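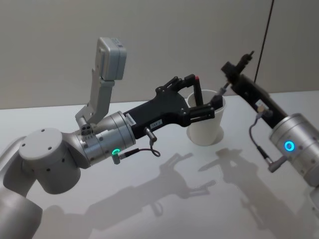 ## 4. Setting up your manuscript for its first export

By this point you have installed Pludico, made an account, and renamed your novel at least twice to avoid writing it. This section turns the manuscript into an ebook file that a store will accept. Set aside an evening. If your book has footnotes, set aside two.

### Before you start

- A finished draft. Pludico will export an unfinished one without complaint, and so will your conscience, for a while.
- A copy of that draft saved somewhere else. A folder called "backup" inside the same folder doesn't count.
- Your author name, spelled the way you want strangers to see it.

### 4.1 Import the draft

1. Open Pludico and choose **File > New Book**.
2. Select your word processor file and click **Import**. Files larger than 50 MB are refused. If yours is larger, you have left pictures in it.
3. When the **Chapter Check** panel opens, compare the list with your own table of contents.
4. Fix any chapter that has been split or swallowed by dragging its marker up or down.

> **Note:** Pludico finds chapters by looking for heading styles. If you made your headings by pressing the bold button and hoping, it will find one chapter, 900 pages long. Go back, apply Heading 1 to each title, and import again.

### 4.2 Clean up the text

1. Choose **Tools > Tidy**.
2. Tick **Remove double spaces** and **Replace tabs with indents**.
3. Leave **Smart scene breaks** off for now (see the caution).
4. Click **Preview** and read the changes. All of them, please.
5. Click **Apply**.

> **Caution:** Smart scene breaks treats any line holding only symbols as a break. Nerea Segura, who tested this build with a thriller full of coded messages, lost 183 clues in one click. The undo history is cleared when you close the book, so check before you go to bed.

### 4.3 Add front and back matter

1. Open the **Matter** tab.
2. Add a title page and a copyright page. The templates are fine. Readers have never once left a review about a copyright page.
3. Add a dedication if you want one. Decide who gets it before you tell anyone the book exists.
4. Under **Back**, add **Also By** and **Newsletter**. If this is your first book, skip **Also By** – a list with nothing in it looks sad on every device.

If you belong to a series, pick its name from the drop-down menu instead of typing it again. The stores will treat "The Cabello Letters" and "Cabello Letters" as two different series, and will list book one as the start of both.

### 4.4 Choose a theme

1. Open **Design > Themes**.
2. Choose **Rondadach** for fiction or **Grostach** for nonfiction. Both are plain, and both survive old e-readers.
3. Set drop caps to **On** or **Off**. If any chapter opens with dialogue, Off is safer, as the opening quotation mark tends to wander.

Themes change only the look. You can switch as often as you like, and you will.

### 4.5 Export and check

1. Choose **File > Export > Ebook**.
2. Wait for the validation report. Red items must be fixed. Yellow items are opinions.
3. Send the file to a real phone or reader and page through the whole thing.
4. Tap every entry in the table of contents, including the dull ones.

> **Note:** You will find a typo on the first page. Correct it in Pludico and export again; editing the exported file by hand means the mistake comes back with the next version.

Print layout is covered in section 5. Trim sizes need to be chosen before you order a cover, so read 5.1 even if you're only planning an ebook today.

*Guide text: Zeeshan Sandhu. Revised September 2024.*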